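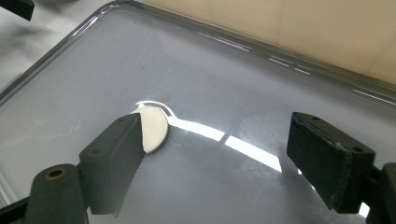
A round white disc in a clear tray.

Bulo Picture Books in Pundthorpe: second progress report to the Jaiswal Fund

Reading time: 8 minutes

Dear all,

Thank you for your patience with this one. I had meant to send it before the schools broke up, and then the proofs came back from the printer with a page upside down, and the week rather disappeared. I hope it makes up for being late by being thorough. Savita has read it through and taken out several paragraphs about paper, so if it still seems long, please imagine what it was.

You'll remember that your grant of £3,729 is for two things which lean on each other. One is the picture-book sessions in the two infant schools and the nursery class at Drostmont Road. The other is the book itself, The Ferry That Wouldn't, which is being written by Kamala Suvarna and illustrated by Ayten Akgül, with the children as its first and most outspoken readers. I'll take them in that order and then say something about money, and something about what we'd like to do differently in the spring.

The sessions

When I last wrote we had only just begun, and I was anxious about whether the teachers would be able to spare us the time. They have been generous to a fault. We have the half hour after lunch with the nursery class, which is a sleepy time and suits a quiet book, and the last slot of the morning with the two infant classes, which is a hungry time and doesn't suit a quiet book at all. We learnt that in the first fortnight and changed what we took along. Kamala now keeps two bags packed, and the one for the mornings has all the books with shouting in them.

Each session goes much the same way. One of us reads a picture book aloud from beginning to end without stopping for questions. Then we go back to the first page and turn through it again without reading the words at all, and the children tell us what is going on. I described this in the application as "reading the pictures", which sounded rather grand when I typed it, but it has been the best part of every visit. Children who say very little during the first reading will often have a great deal to say during the second. There is one boy in the nursery class who follows the smallest animal through any book you put in front of him, and he has found a mouse in the background of a book I have owned since my own daughter was little and had never once noticed.

The teachers have told us that the second reading is now being done on other days too, with other books, and without us. One of them mentioned it in passing while she was looking for her keys, and I was so pleased that I forgot to ask her anything sensible about it. I'll try to get a proper account from her for the final report.

We have lent out 173 books so far through the take-home shelf, and most of them have come back. The ones that haven't are nearly all the same title, a lift-the-flap book about a bakery, and I've stopped minding. We have bought two further copies out of the small amount set aside for replacements. The flaps on the returned one have been mended with tape by somebody's family, very neatly, and we have left them as they are.

Families have been slower to come along themselves. We had hoped for a regular group of parents and grandparents at the nursery sessions, and what we have is a handful who come when they can. Akash Ahuja, who looks after this side of things for us, thinks the invitation was too much like a school letter, and I agree with him. It had a tear-off slip. He has since been standing at the gate at home time with a few of the books under his arm and simply talking to people, and the last two sessions were noticeably fuller. Several families have asked for books in more than one language, and we've borrowed a good selection of Turkish, Urdu and Polish picture books from the county library service to see which ones are taken home. If they're popular I'd like to buy our own.

The book

Now, the ferry. For anyone who hasn't seen the earlier drafts, The Ferry That Wouldn't is about a small ferry which has crossed the same river all its life and one morning declines to go. The passengers try everything they can think of. In the version we sent you with the application, it finally set off because a child asked it politely, and all of us were quite happy with that until we read it to children.

They didn't like it. They were kind about it, but the feeling in both infant classes was that plenty of people had already asked politely and it wasn't fair that it only worked for her. One girl said that she thought the ferry was tired of going to the same side. Kamala wrote that down on the back of her hand, and it has become the middle of the book. In the present version the ferry wants to go along the river and see where it ends up, and the passengers have to decide whether they are in enough of a hurry to stop it. I won't spoil the last page, but the grandmother with the wardrobe gets a much bigger part.

Ayten has finished the pictures for all but the last two spreads. She works in ink and watercolour, and she has done something lovely with the river, which begins as a thin grey-green band along the foot of the page and climbs a little higher with every turn until it has nearly the whole spread to itself. The text has had to move up and get out of its way, and then shrink, and Kamala has cut a good many lines to make room. I sat in on the afternoon when they did this together and it was a pleasure to watch, although there was a rather long silence over the word "meanwhile". The word has gone.

We took the rough drawings into the schools in October and read them exactly as we read any other book. The children asked for three changes. They wanted to be able to see the ferry's face on the page where it first refuses, they wanted to know where the dog went after the jetty, and they wanted it to be raining for longer. Ayten has done all three. The dog can now be found on every spread, and I'm told the boy in the nursery class will be checking.

As I mentioned, the first proofs had a fault. The printer put it right without fuss and without charging us, but it has cost us a little over two weeks, and we now expect finished copies in January. We are printing 500. Every child in the classes we visit will be given one to keep, each school will have a set, and the remainder will go to the library service and to the bookshop on Market Street, which has offered to sell them without taking a share.

Money

Yogesh Joshi has prepared the full statement, which is attached separately, so I will only mention what has moved. We've spent less than planned on travel, as Kamala has been giving Akash a lift, and more than planned on proofs, because we asked for a second set on the heavier paper. The heavier paper was the right choice. Small hands are hard on picture books, and the lighter sheet showed the river through from the other side, which spoilt the page where there isn't supposed to be any river. Taking the two together we are £52 over at this point, and Yogesh is content that the balance in the books line will cover it. We aren't asking for anything further.

What has been difficult

I'd rather tell you this plainly than have it come up later. The second infant school changed its timetable at half term and we lost two sessions before a new slot could be found. We've made up one of them. Our other difficulty is that Kamala and I have been doing nearly all the reading aloud, and when we both had colds in the same week there was no one to step in. Savita has now sat in on enough sessions to lead one, and she took the nursery class by herself last month. She reads much more slowly than I do and leaves long gaps before turning the page, and I've been copying her ever since.

I should also say that I was wrong about the wordless books. I put four of them on our list thinking they would be ideal for the second kind of reading, and in the infant classes they fell rather flat. The children seemed to want the words first, so that they had something to argue with. The nursery class enjoyed them more. We'll try again with the older ones once they've had their own copies of the ferry book for a while.

The spring

The plan for the rest of the grant is to carry on with the sessions up to Easter, to launch the book in the hall at Drostmont Road with the children reading some of the passengers' lines, and to spend the last few visits on the children's own pages. Ayten would like each of them to draw the river arriving somewhere. She has asked for long strips of paper instead of ordinary sheets, and we have a roll of lining paper put by for this.

You would be very welcome at the launch - all of you, and anyone you'd care to bring. I will send the time as soon as the school confirms the hall. If you'd like to visit an ordinary session before then, the nursery class is the gentler introduction, though do be prepared to be asked which page was your favourite and why, and to have your answer disagreed with.

Thank you again for your support, and for the kind note about the first report, which I read out to everybody over tea. Please do ring me if anything in the statement is unclear, or ring Yogesh, who will explain it better.

With warmest wishes from all of us at Bulo

Attached: statement of spending to date; text of The Ferry That Wouldn't, fourth draft

Contact us | © Bulo Picture Books, Pundthorpe | Back to top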